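Can Machines Do the Chores Yet?
Américo Marinho, Apr 18, 2026

4. Tidying a living room

Folding and wiping were covered in the first three sections. Tidying is harder to pin down. A shirt has a folded state, but a living room has no fixed end state that a program can check. My host family and I did not even agree on where the loose cables should go.

I split the job into 4 parts: find the item, decide where it belongs, grasp it, and put it away. Current systems do well on the first part. Grasping works for stiff things like bins and cans. It gets much worse with soft or tangled things - a throw, a coil of cord. 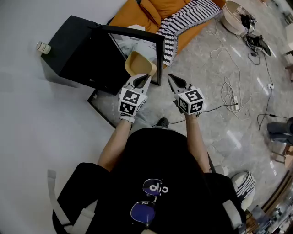 Cabinets add another problem. The door has to stay open while something goes in, and dark interiors give depth cameras very little to work with. A person reaches in and feels for the shelf. A two-finger gripper mostly can't.

My own planner, Civska, was tested in simulation only. Of 4000 trials it finished 3215, and most of the failures were cords. I would not call that ready for a home. Sorting bins on a shop floor looks closer, and section 5 deals with that.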